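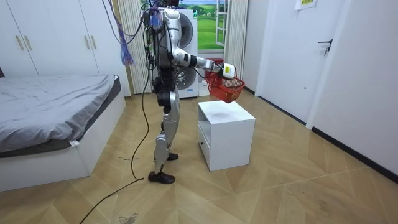 Notes by Ntombi Msimang
Household Economics, Handout 2: What a Chore Costs

Last time we priced the things people buy. Today we price the things people do for free, mostly while muttering.

Start with the national accounts. If you pay a cleaner, the economy grows. If you marry the cleaner and stop paying, it shrinks, although the floor looks the same. Textbooks have been telling some version of that joke for decades, and you're expected to laugh at it in the exam.

There are two usual ways to put a price on unpaid work.

Replacement cost. Ask what you would pay someone else to do it. Simple enough, until you notice that the someone else is probably faster than you.

Opportunity cost. Ask what you could have earned in the same hours. By this method a surgeon's ironing is the most valuable ironing in town. Please don't tell any surgeons.

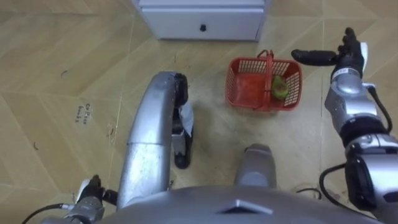
Now take the Naidoo household from the reading. They spend 90 minutes a day tidying. At Lescombe rates a cleaner would do the same work in an hour. Which figure goes in the table? Under the input method, you count the time they spent. Under the output method, you count the tidy house, and the slow half hour earns them nothing. Write down which one you used. Last year's class didn't, and marking it took me most of August.

A word on "multitasking." Minding a toddler while folding towels is recorded in most diaries as folding towels. The toddler goes under secondary activity, a classification few parents would recognize.

For next time: keep a time diary for one full day, in ten-minute slots. Nearly 100 slots will cover your waking hours if you sleep badly. "Thinking about laundry" is leisure. I don't make the rules.

Questions to Ntombi Msimang, Olora Building, after class | Course notes, please do not repost | Back to top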